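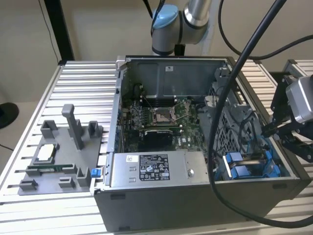
Puesto de montaje con la torre tumbada y el fixture impreso a la izquierda.

Notas de la comparativa de pinzas y cámaras que estamos haciendo en Zurkgate. La tarea es manipulación dentro de un PC de sobremesa: memoria, procesador y cables. Abro hilo porque varios habéis preguntado por la configuración.

697 Me gusta · 69 compartidos

Candidatas: la Skisesura, de eslabones articulados, y la Agbeko, de dedos paralelos con carrera lineal. Mismo brazo, mismo controlador (Nondasham) y misma consigna de fuerza. Lo único que se cambia es la pinza y su soporte de cámara.

Las fotos del hilo son todas con la Skisesura. De la Agbeko publicaré las curvas cuando repita la serie con el firmware nuevo.

El fixture fija la pose de recogida. El procesador va en su alojamiento y el módulo de memoria entre lengüetas bajas, tumbado. Los topes están impresos con holgura generosa: preferimos corregir con visión antes que forzar la pieza contra el plástico.

Primera diferencia: el volumen barrido. En la Agbeko los dedos se desplazan en línea recta y el cuerpo no cambia de anchura por delante. En la Skisesura los eslabones se abren hacia fuera, y la envolvente en apertura máxima es bastante mayor que en cierre.

En mesa libre da igual. Dentro de un chasis, no. El planificador tiene que usar la envolvente abierta en toda la aproximación o llevar un modelo de colisión que dependa de la apertura. Nondasham solo admite lo primero, de momento.

2 comentarios

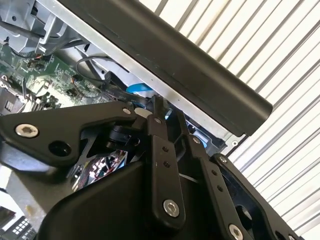 Vista desde la cámara de muñeca, Skisesura frente a la caja abierta.

Segunda diferencia: la oclusión. Con el soporte actual, el mecanismo se come buena parte de la imagen de muñeca. Se ve placa base, se ve el cable SATA azul y se ve el borde del chasis, pero los eslabones ocupan casi toda la parte baja.

Hemos probado a enmascarar la pinza antes de pasar la imagen al detector. Mejora la estabilidad de los falsos positivos (las cabezas de los tornillos allen le gustaban mucho como fijaciones de chasis), a cambio de perder contexto junto a los dedos.

La máscara es función de la apertura. Si usáis una máscara fija calculada en cierre, al abrir se cuelan eslabones sin enmascarar. Guardamos una tabla por posición del actuador e interpolamos.

Cámara fija frente a cámara de muñeca: la fija da el plano general, zócalo, ranuras de memoria y fuente a la vez, y sirve para localizar la caja. Para la aproximación final se queda corta. El brazo tapa justo lo que interesa y la resolución por milímetro es pobre.

La de muñeca tiene el problema contrario. Buen detalle cerca, ninguna referencia global. Localizamos con la fija, bajamos a una pose previa y a partir de ahí manda la muñeca. El cambio de fuente se hace con el brazo parado; en movimiento nos metía un salto en la consigna.

Calibración mano-ojo: se repite después de cada cambio de pinza, aunque el soporte lleve pasadores. Una vez me la salté y perdí la mañana buscando el fallo en el controlador.

2 comentarios

Sobre cables. Son la parte peor resuelta de la comparativa. La geometría de un mazo no se repite entre montajes, y un cable fino apoyado sobre la placa apenas tiene relieve para la estimación de profundidad.
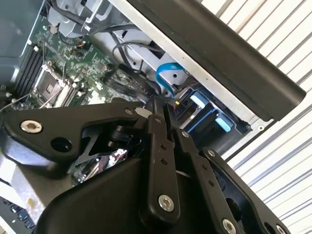
Con mazos gruesos el criterio de agarre por corriente de motor funciona razonablemente en las dos pinzas. Con cable plano, el umbral queda demasiado cerca del ruido de fricción de los eslabones. La Agbeko sale mejor parada ahí porque tiene menos articulaciones entre el motor y la yema.

A favor de la Skisesura: la punta es más estrecha y entra mejor entre la bahía de discos y la placa. Para colocar memoria también me parece más cómoda, la yema no roza con el zócalo vecino.

En contra: el juego acumulado. Cada unión suma un poco, y en apertura media la yema se puede mover a mano. Reapretar ayuda. Ojo con el par, que un eslabón demasiado apretado falsea la lectura de corriente.

Controlador: Nondasham cumple en posición. En fuerza, el lazo es lento para contacto con plástico rígido, así que limitamos la velocidad de cierre en el último tramo. Subir la ganancia no es alternativa, oscila con las dos pinzas.

Preferencia provisional: Skisesura para memoria y procesador, Agbeko para cables. No tenemos cambiador automático, de modo que habrá que elegir una para la celda definitiva.

Pendiente: rediseñar el soporte de cámara para sacarla más hacia un lado, probar yemas con recubrimiento y repetir la serie de cable plano. Lo siguiente que publique será el soporte, probablemente en agosto.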